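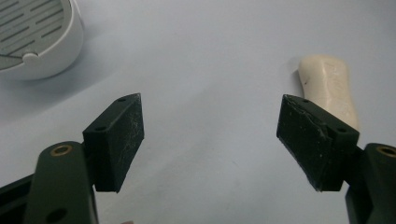

Finger pads as they are now, open, soap and dish behind.

Filed under: Bench Notes / Grippers / Purchasing

2021-06-07

Budget request is due to Karine Lévesque this week, so I'm putting the thinking down here first. She wants one sheet with a total at the bottom and the reasons on the back. Last time I handed in three sheets and got them back.

Where we stand. We have 2 hand-held grippers in regular use and parts for most of a third. The printed arms are fine. I have not had to reprint one since December and I don't plan to ask for money there. The brass inserts have held up too. What we keep spending on is the pads and whatever we face them with.

The right pad is the bad one. The facing has gone ragged along the front and there are white scuffs along it. The left is only scratched. I don't know why one side goes faster. Could be how people hold the tool, could be that the right side got an older roll of tape. Worth writing down which roll goes on which side from now on. I will start a column for it in the parts log.

Options I looked at:

Stoltine sells a molded pad with the grip surface already bonded. Two-screw mount, close to our spacing but I want a drawing before I believe it. Sold in packs of 18. They quoted by email and the quote is good for the month. Shipping is extra and they would not say how much until there is an order number, which our purchasing system won't give me without a shipping cost. I have asked Karine how she got past this with the camera mounts.

Jedier sells sheet material we would cut ourselves. Cheapest per pad by a good margin. Somebody has to cut it, though, and the last time we cut our own the corners lifted. Their sample is in the second drawer, in the envelope marked J.

Lemieux is where we get the tape now. Keep buying it either way, we use it for other things.

I lean toward one pack from Stoltine and one sheet from Jedier, run them against each other, and make the big order after. If the spacing is off on the Stoltine pads we can drill the arms, but I would prefer not to, and it means the old pads can't go back on.
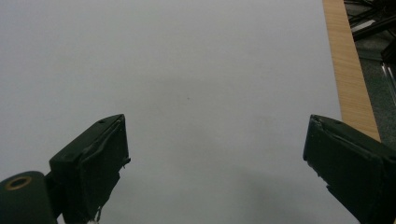
The other thing on the request is the tape budget, and it is bigger than it should be. I went back through the orders and we have paid for 18 rolls since December. Some of that is waste from people rewrapping a finger that only needed a trim. Some of it is real. Once the wrapping creases it starts to lift at the edge, and then you have a flap like the one sticking out on the left finger, and the right one is slightly torn near the tip as well. A flap can catch on thin objects and that is a run we can't use. I'd like the rule to be: trim a flap the same day, rewrap only when the hard surface shows through. If the bonded pads work the question mostly goes away and the tape line can be cut in half next year.

Spares to hold. I want 5 sets of pads on the shelf at all times, bagged left and right together with the screws in the bag. Right now we keep the screws in the blue tin with every other screw in the building. Screws are cheap, put them on the request anyway, they always get forgotten and then come out of the coffee money.

Table. Clirnard has a clamp-on work surface that I keep looking at. The white surface we use is good for contrast and wipes clean, no complaint. I'd put the Clirnard one on the wish list at the bottom and not fight for it. If something has to go it goes first.

Objects. Soap is fine as a test item but it leaves a film on the pads, so count one extra bar and a pack of wipes per month. Same line as consumables. Karine asked last year why a robotics budget had soap in it. Write "test objects" and put the list on the back.

Not asking for: new arms, new inserts, a second printer. The printer question can wait until the lease on the first one is settled.

To do before it goes in
- get drawing from Stoltine, check hole spacing against a spare pad
- ask Jedier for minimum order on the sheet
- put tape total on the sheet with the order dates
- find out if wipes are on the stockroom contract
- start the column for roll and side in the log

If the drawing isn't here in time I'll put the Stoltine pack in at the quoted price and mark shipping as pending. Karine can strike it if she has to.

Recent entries
Charging shelf, new labels
Tape test, Lemieux rolls old and new
Which screws are in the blue tin
Camera mounts: what we paid and what we should have paid
Parts log, how to fill it in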